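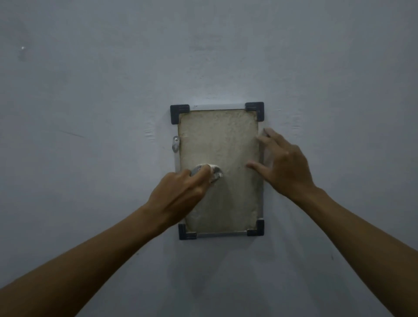
Interior Finishes, Unit 3: Sound in Small Rooms

Print this page | E-mail this page

Reading before class: the Jurkero chapter on reverberation, up to the worked problem.

Reverberation time is how long a sound takes to drop by 60 decibels after the source stops. Hard surfaces such as plaster and glass send most of the sound back. Soft or porous ones soak part of it up.

The Sabine formula in metric units is T = 0.161 V / A. V is the room volume in cubic meters. A is the total absorption: each surface area times its coefficient, all added together.

Worked problem: the Brurville seminar room has a volume of 153 cubic meters and a total absorption of 12. T comes to 2.05 seconds, too long for speech. Raise A to 35 and T falls to 0.70.

Points students miss on the test:

Coefficients change with frequency. A thin panel may do well at 1000 Hz and very little at 130 Hz - check the whole table.

An air gap behind a porous panel helps at the lower end.

Absorption is a different thing from insulation. Treating a wall will not keep the neighbors from hearing you.

Paint can close the pores of a fiber surface. Ask before specifying it.

Homework: repeat the problem for the Panganiban music room, using the dimensions on the sheet from June. Show units on every line.

Comments

trendier_fan: Is A in square meters or sabins?
Reply from instructor: Metric sabins, same as square meters here.

mk22: I get 0.704 for the second part. Is that OK?
Reply from instructor: Yes, two decimals is enough.

Questions: see the course office | Copyright Trendier Course Notes | Back to top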